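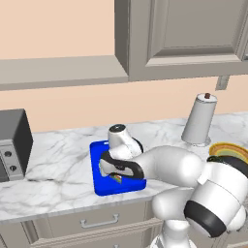
The Skuvmont 724 is a tow bar for light vans and estate cars, rated for braked trailers of up to 1404 kg. The cross member is powder-coated steel and bolts to the existing chassis points – no drilling on the Partanen or the Moker from the August build onwards. The detachable neck weighs little more than a full toolbox and, stowed flat, takes up less depth than a blue cutting board lying on a kitchen counter. Tightening torque for the main bolts is 110 Nm. Recheck after the first tow.

Supplied with 2 keys. Wiring kit sold separately.

Fitting enquiries: Mahsa Kazemi, Pundholm depot.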